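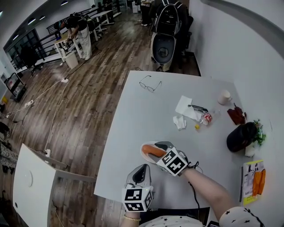
By Refilwe Coetzee, Fadley Center News

The Fadley Center will open its table-clearing course to new participants in September. The course covers sorting food, dishes, and personal items on a shared table, and will meet on Monday for 11 weeks. Enrollment is limited to 14.
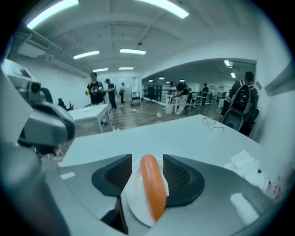
Bülent Polat will lead the sessions in the Calum Room. Participants will learn to set aside fragile belongings first, such as folded wire-rimmed eyeglasses left near crumpled paper, before handling plates. Registration closes at 4 p.m. on the first day.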